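カテゴリ:サポート履歴 > 小物保管・棚卸し > 重量照合
更新:2月 文:Strand 運用サポート窓口

件名:小物ビン 596 の重量照合が通らない(中身は合っているのに「過剰」と出る)
状態:解決済み
対象:在庫台帳 Strand、Bullell 製はかり台
拠点:Curbridge 倉庫 小物エリア
優先度:中

■ 申告内容

混載の小物を入れているビン 596 について、棚卸しの重量照合をかけると毎回「過剰」になる。中身を台帳の一覧と突き合わせると品目は一致していて、余計なものは入っていない。ビンを棚に戻して翌朝もう一度はかっても同じ結果だった。

照合が通らないあいだは台帳側でビンが保留になり、入出庫の登録ができない。いまは紙に書き留めてしのいでいるが、月末の締めまでには戻したい。

画面に出る表示は次のとおり。

 コード 352:登録重量を超えています。内容物を確認してください。

■ 環境

Strand は Valtell の標準設定のまま使用。重量照合は小物エリアのみ有効。
はかり台はビンごと載せて総重量を読み、台帳に登録された風袋(ビン本体の重さ)を引いて中身の重さを出す方式。
ビン 596 の種別は「混載小物」。硬いものとやわらかいものを一緒に入れてよい区分になっている。

■ 対応記録

9:10
申告を受付。コード 352 は総重量から風袋を引いた値が、品目の重さの合計を許容幅以上に上回ったときに出る。考えられるのは、登録漏れの品がある、品目マスタの重さが違う、はかり台のずれ、風袋の登録違い。軽く確認できるものから順に見てもらうことにした。

9:25
はかり台を空にしてゼロ表示を確認。ゼロに戻る。点検用のおもりを載せても表示は正しい。隣のビンでは照合が通るので、はかり台の故障は考えにくい。

9:50
底に何か貼りついていないか、ビンの縁や角に小物が引っかかっていないかを確認してもらった。古いラベルの切れ端が角に残っていたのではがしたが、結果は変わらず。

10:30
中身の確認に移った。 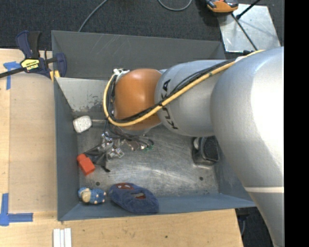 小物エリアのビン。灰色の四角い金属製

台帳の一覧と照らすため、見えている品を窓口側でも確認した。オレンジがかった赤のブロック状の品と、白い斑点模様の丸みのある頭に細く淡い色の棒が付いた品。手前の縁に沿ってやわらかい品がある。いずれも台帳の品名に対応するものがある。

気になったのはビン本体のほう。台帳ではビン 596 の容器種別が「樹脂・小」になっている。写真は金属製に見えるので、容器を入れ替えたことがないか問い合わせた。

11:05
現場から回答。先月の棚替えで小物エリアの樹脂ビンを金属ビンに入れ替えた。樹脂のほうは縁が欠けてきていたため。番号札は前のビンから外して付け替え、台帳は触っていないとのこと。

番号札だけを移すと、台帳は前の容器が続いているものとして扱う。風袋は樹脂ビンの重さのままなので、容器の重さの差がそのまま中身の重さに加算される。申告の症状と合う。

11:20
隣のビンで照合が通る理由も確認した。隣は入れ替えの対象外で、いまも樹脂のままだった。

13:15
はかり直しを依頼。手順は次のとおり。

・ビンの中身をすべて別のトレーに移す
・空のビンをはかり台に載せ、表示が落ち着くまで待つ
・Strand の「容器」画面で 596 を開き、種別を「金属・小」に変更する
・風袋の欄で「はかり台から取得」を押す
・中身を戻し、重量照合をかける

種別だけを変えても風袋は自動では書き換わらない。種別の欄は棚の割り当てに使うもので、重さとは連動していない。

13:40
種別の変更はできたが、風袋の取得で入力エラーになるとの連絡。表示は「範囲外」。樹脂の種別を前提にした上限が残っていて、金属ビンの重さがそれを超えていた。

窓口側で 596 の風袋上限を 4000 g に変更。現場で画面を開き直し、もう一度取得してもらったところ登録できた。

14:05
中身を戻して照合。今度は「不足」と出た。

トレーを見てもらうと、やわらかい品がひとつ残っていた。ビンに入れて再度照合し、正常終了。コード 352 は出なくなり、保留も外れた。

14:10
念のため、載せる向きを変えてもう一度照合。細い棒の付いた品は、置き方によって棒の先がビンの外に出て、はかり台の囲いに触れることがある。触れると軽く出る場合があるので、棒がビンの内側に収まる向きで入れてもらった。結果は正常。

16:30
紙に控えていた入出庫を現場で台帳に入力。入力後の照合も正常。

■ 原因

容器を樹脂製から金属製に替えたあと、台帳の風袋が更新されていなかった。中身の入れ間違いや品目マスタの誤りはなかった。

■ 処置

596 の容器種別と風袋を更新。風袋上限を 4000 g に変更。
同じ時期に替えたほかのビンは、次に棚から出すときに現場で順次はかり直す。

■ 現場への連絡事項

1. 容器を替えたら、番号札を付ける前に空の重さを取得してください。中身を入れたあとでは取得できません。

2. 風袋の取得で「範囲外」が出たときは、数値を手で入れずに窓口へ連絡してください。手入力の値は次回の一括点検で差し戻されます。

3. やわらかい品は縁に沿って寄せて入れても照合に影響しません。ビンの外に垂れているときは中に入れてからはかってください。

4. 硬い品とやわらかい品を分けたい場合は、仕切りを入れる方法があります。仕切りも風袋に含まれるので、入れた状態で取得してください。

■ 追記

翌朝の開始時に、現場で 596 をもう一度照合。正常。

入れ替えた別のビンで風袋を取得したところ、やはり「範囲外」になったとの連絡があった。上限の変更はビン単位のため、種別「金属・小」の初期値を 4000 g にするよう Valtell に設定変更を依頼した。変更が入るまでは窓口でひとつずつ対応する。

棚替えの手順書には「番号札を付け替える」としか書かれていなかった。はかり直しの行を加えた版を Curbridge の共有フォルダに置いた。改訂番号は 2。印刷して棚の横に貼ってある古い版は、現場で差し替え済み。

596 の件はこれで終了とする。初期値の変更は別のチケットで扱う。

当サイトでは、表示の改善と利用状況の確認のために Cookie を使用しています。閲覧を続けると Cookie の使用に同意したものとみなされます。設定はいつでも変更できます。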